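Setting Up the Endatmont Grip Kit for Bottles and Other Pale Objects

Updated 2018-05-27

The Endatmont grip kit ships with a two-finger parallel gripper, a wrist camera, a mounting ring, one cable and the Prusico control software on a USB stick. The price at the time of writing is 1259 with the camera and less if you already have one. We have been using ours since April, mostly for picking up household containers, and this page covers the steps from opening the box to a first clean grasp.

You need an arm that is already bolted down and moving under its own controller. The kit does not include one. If your arm has a Kukolitz flange, the ring fits without the adapter plate. For other flanges, use the adapter and the longer set of screws.

What to have on hand

The hex keys in the box are fine for the gripper but too short for most flanges, so bring your own. You also need a table at a height the arm can reach with the wrist pointing forward, a plain cloth wide enough to hang behind the table, and one object to practice on. Choose something stiff that can survive a few falls.

Step 1. Mount the gripper and camera

Turn the arm power off. Line up the dowel on the ring with the hole in the flange and start all the screws by hand before you tighten any of them. Attach the gripper to the ring, then the camera bracket behind it. Run the cable along the outside of the wrist and leave a loop at the last joint. Turn the wrist by hand through its full range. If the cable pulls tight anywhere, make the loop bigger.

Step 2. Check the finger hardware

Look at the screws at the tops of the linkage rods. On our kit one was not fully seated when it arrived. Snug is enough - the threads are fine and will strip if you lean on them. The finger pads should sit square to each other when closed. If light shows between them along one side, loosen that pad, close the fingers on a flat card and tighten again.

Step 3. Set the view

Power up, start the Prusico software and open the camera page. Drive the arm to a pose a little above the table, facing the cloth, and open the fingers all the way. You want both finger pads in view at the bottom of the picture with clear table between them. 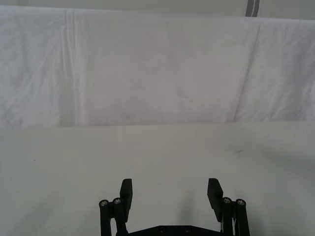
Set exposure by hand and leave the automatic setting off. With automatic exposure the brightness shifts each time the dark fingers move, and the object finder then has to deal with a different background on every try. Start at 300 on the exposure slider and come down until you can make out creases in the cloth. We ended up at 298, so the suggested value is close.

Wrinkles in the cloth did not cause us any trouble. Strong shadows did. If you have a single bright lamp, move it back or point it at the ceiling.

Now press Save Background. The software keeps this view and compares later ones to it, so save a new one whenever you move the lamp, the cloth or the table.

Step 4. Set width and force

Open the Gripper page. Close the fingers on nothing and press Zero, then open them and press Full. The encoder reading at full open on our unit is 3382. Yours will differ a little. Write it down, because the software loses it when you update the firmware.

Force runs from low to high in ten notches. Begin at three. A light plastic container will dent at seven or above, and a smooth one may slip at two.

Step 5. Make a first grasp

Stand the practice object upright on the table. Bring the gripper in slowly at low height with the fingers open, one on each side, and stop before the base plate touches. Press Close. For a bottle with a waist, take hold below the narrow part. The pads are flat and do not follow a curve well, so a slow close gives the bottle time to settle between them.

Look at the camera page before you lift. The bottle should be upright, with a pad against each side. If it leans, open, back off and try again with the wrist turned slightly. Then lift by a small amount, hold for a few seconds and set it down. 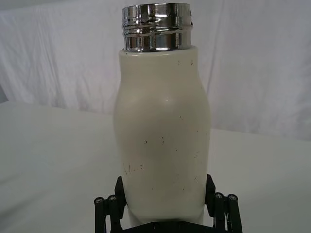

Step 6. Save the grasp

Press Store on the Gripper page and give the grasp a name. The file holds the width, force and wrist angle. It does not hold the arm position, which stays in your arm controller, so use the same name in both places.

Problems we ran into

The object finder misses a white object on a white table. Raise the contrast setting two steps and save the background again. If that fails, put a darker cloth behind the object. The Beneš add-on for Prusico has an edge mode that handles pale objects better, but it is sold separately and slows the preview.

The fingers stop short of closed. Run Zero again with nothing between the pads.

The preview freezes. Unplug the camera end of the cable, wait, and plug it back in. Restarting the software alone did not help on our machine.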